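4. Clearing and Using the Desk in the Cubby

This section is for the Stilard reading cubby with built-in desk, after the assembly in section 3 is complete. Please read all the steps one time before you begin. The work takes 15 minutes for one person.

4.1 Before the first use

1. Wait 31 hours after the last screw is tightened. The glue in the corner joints needs this time.
2. Wipe the desk with a cloth which is only a little damp. Wipe in the direction of the grain.
3. Dry the desk with a second cloth. Do not leave water in the corners where the desk meets the wall of the cubby.

Note: Do not use alcohol or kitchen cleaner. It can make white spots on the wood, and these spots are not covered by the guarantee.

4.2 Emptying the desk

The desk is deep, and small things collect there quickly. We recommend to empty it fully every month, and not only to push the things to the back. 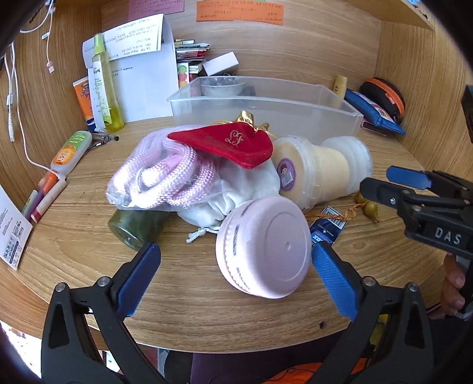 Start always with the things which can roll. Put one hand at the front side of the desk before you move anything else. A round container lying on its side, such as the pale pink one, can roll when the thing next to it is taken away, and the green glass jar under the plastic bag should be held before the bag is lifted. Long cords are the second matter. Follow the white cord of a drawstring bag with the fingers until its end, then lift bag and cord together.

1. Take out round and glass items. Stand them upright on the floor mat.
2. Take out bags, one at a time, from the top of the pile.
3. Take out flat packages and small ornaments. If an ornament has a string, wind the string loosely around two fingers before you put it down.
4. Sort into the Dedach trays (supplied, 5 pieces). Soft items go in the large tray. Batteries go in the small tray with lid.

CAUTION: Keep batteries where children cannot reach them. Do not keep opened battery packages together with metal rings, keys or coins.

CAUTION: The load on the desk must not be over 10 kg. Do not sit or kneel on it.

4.3 Putting things back

1. Put the heaviest item at the back.
2. Leave the front part of the desk free for writing.
3. Velvet and other fabric with color can stain the light wood when it is wet. Let it dry before you put it back.

If a joint becomes loose, stop using the desk and go to section 6. Spare parts can be ordered from the Maldonado workshop in Clulledbridge, attention of Walter Cuervo. Please write the model name on the order.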